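Enside Evening Classes
Local History for Beginners
Notes for session 4: Reading a tithe map

Welcome back! Last time we got as far as the parish boundary, and I promised we would open the map itself. I love this part of the course. A tithe map looks like a jumble of odd shapes with numbers in them, and then you learn to use the list that goes with it and suddenly you know who was growing turnips behind the church.

The list is called the apportionment. Every plot on the map has a number, and the apportionment gives you the owner, the occupier, the name of the field, what it was used for, its size and the money due. Map and list need each other, so always order both.

Try plot 103 on the Cirnside map (your photocopy, bottom left). The list calls it Kiln Piece, arable, owner McPhee. Now find plot 915, right over by the river. Same owner, different occupier, and it's down as meadow. Already you have a family with land at both ends of the parish!
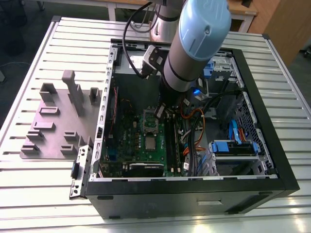 Why do the plot numbers jump about on the list?
The list is arranged by owner, and then by occupier, so a single farm may have numbers from all over the map. If you only have a number, be ready to hunt for it.

Field names are a joy, but go gently with them. "Hundred Acres" is very often a joke name for a tiny corner of ground, and the Cirnside one is no bigger than a garden. "Pightle" means a small enclosure. "Radik Close" puzzled me for years (I still think it is a surname, though last year's group argued hard for radishes).

Sizes are given in acres, roods and perches. Forty perches make a rood and four roods make an acre. Write them in three columns when you add them up, or you will end up in a terrible muddle, as I did with my first 30 fields.

For next time
Pick one occupier from the Cirnside list and colour in all their plots. Bring pencils, not pens, if you are coming to the record office. Look out for a footpath that is still there today, and walk it if you can!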